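Gullico pressed glass, mold seam question
86 comments

trudes_cabinet
Trying to date a Gullico celery vase, pattern 527. The seam runs through the rim on mine. The Golska catalog says the early ones were fire polished, which should soften it up there. Two mold parts, ground base, no mark. It would go on the console if it's worth keeping out.

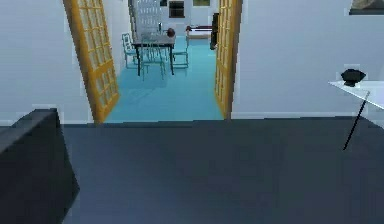 White console, right-hand wall.

pontil_rod
A seam through the rim means no fire polish. Later production, after the Goicoechea works bought the molds.

saltcellar
Disagree. Fire polishing was uneven at both factories. I have two from the Trudesden sale with the same etched monogram, and one has a crisp seam. Check the base instead. Goicoechea didn't grind theirs.

pontil_rod
They ground some of them. Monograms were added by retailers and date nothing.

saltcellar
Same retailer, same order, is my point.

trudes_cabinet
Base is ground flat, with fine parallel scratches. Slight gray tint to the glass against white paper. I can get weights Wednesday. The other candidate spot is the dresser, if it turns out to be a set.

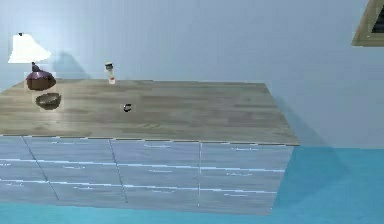 Dresser top and drawer fronts.

pontil_rod
Parallel scratches are machine work. Wear from use goes in all directions. Gray tint suggests manganese wasn't used, so try a UV lamp before weighing it.

saltcellar
UV won't separate the two factories. Weight might. Post it either way.

2 shares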